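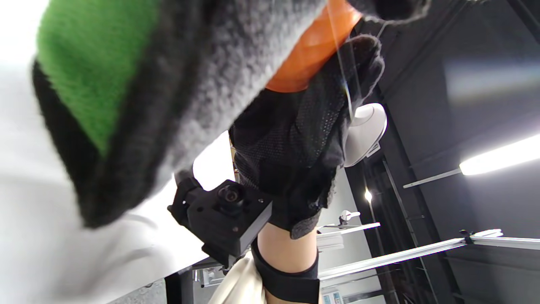
Malachy Hayes talks fast, and he talks fastest about plastic caps. "They're ridged all the way around, they're shiny, they roll if you so much as breathe on the table," he says. "I love them. They're the best bad object we've ever picked!"

Hayes coaches the robotics club at Tostmont, where the students have spent the spring teaching an arm to pick up small parts by showing it how people do it. They named the arm Mengal, after a goat in a story one of them wrote in sixth grade, and the name stuck. In May it goes to the student meet at Tritotholm, where each team gets 3 minutes on the table and a tray of parts it hasn't practiced with.

The club's goal is 1,000 recorded grasps before then. When I visited they had just passed 200, and there was a cheer and somebody went to find cookies.

Maham Jafri, a junior, keeps the log. She has opinions about thumbs. "Everybody's thumb goes somewhere different," she told me. "Junaid pinches way up at the rim, I go for the middle, and we had a big argument over whose way was right. Then Ms. Lashari said keep both, the arm should see both." She flipped back through her notebook to show me a page that was all crossed-out thumb positions, and then another one. 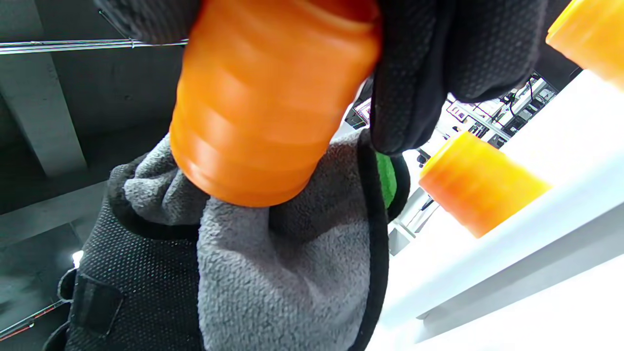 Does a student need to know how to code before joining?

Most of them start with none at all, Hayes told me, and they pick it up from the older kids while they're doing table work and sorting recordings.

Samina Lashari teaches physics down the hall and came in at first to help with one question about friction. That was last fall. "I stayed for the arguments," she said, laughing. "They'll spend a whole lunch on why a grip slips, and they're drawing force diagrams without my asking. I can't get that in fourth period!"

Junaid Talpur handles training, which means he starts a run before he goes home and checks it over breakfast. His first model closed its fingers on nothing and lifted the nothing very carefully. "It looked so proud," he said. The newest one got 33 clean pickups in an afternoon, and he still has the sheet taped inside his locker.

Next they want to try two hands, one passing a part to the other, and Hayes has already warned them it's a fall project. Jafri has already started a page for it.

Comments

Mackenzie Boychuk
My daughter went to the open evening and hasn't stopped talking about it. Do they take eighth graders?

kostholm_dad
Saw Mengal drop the same part over and over last year and the kids were so patient with it. Good luck at Tritotholm!

rle77
More about the thumb argument please. Team rim.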